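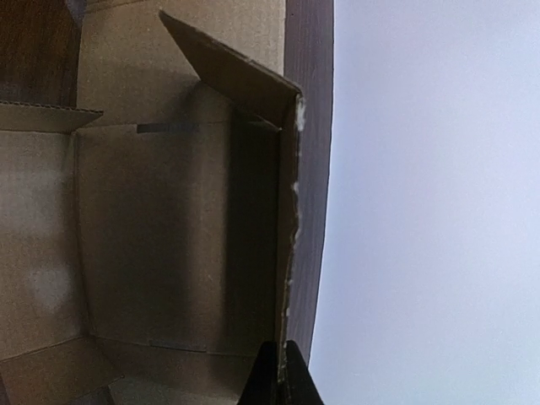

Wellington Cordeiro wrote back after our June letter to ask why we were still guiding the arm by hand at all, when the remote handles had been paid for and delivered. It was a fair question and I would like to begin this report with it, as I suspect others at Satbridge were wondering the same.

The short answer is that we now do both. For the first months of the Grurelside project we showed the arm each carton task by taking hold of it and walking it through the motion. It is a lovely way to start, and people who have never touched a robot pick it up over a cup of coffee. The trouble is that your own hands and sleeves keep wandering into the wrist camera's view, and the arm is heavy enough that by lunchtime everybody's demonstrations get sloppy. With the remote handles the operator sits at the bench and steers, and the recordings are cleaner – though slower to make, at least until you get the feel of the fingers.

As of 12/19/22 we have 2786 demonstrations on file, of which 1416 were made by remote control. We threw out 289 others, mostly for late starts and bumped cartons, and those are not in the total. Guido Santoro went through every one of the rejects himself and wrote notes on them, which I can send along if you would like some bedtime reading.

The task that has taken most of our patience is gripping an open box by its wall. One finger has to go down on each side of the cardboard, and the cardboard is thin, seen nearly edge-on from the wrist, and on a well-used box the rim is torn and fuzzy. New operators tend to come in too fast and push the wall over. We have started asking them to stop just above the rim, look, and then go down, and I think (I hope!) the policy is learning that little pause as well. In our last set of 70 trials it was plainly gentler than it was in June, but I would rather not give you a success rate until we have repeated the set with fresh cartons.

On equipment, the Gatti handles have held up well apart from one sticky trigger. The Bondotard recording software still loses the gripper signal now and then, and we restart it each morning as a precaution.

Next we would like to move on to folding the flaps shut, starting with the two short ones. We are not asking for more money this period, only for your blessing to shift what is left in the travel line over to operator hours.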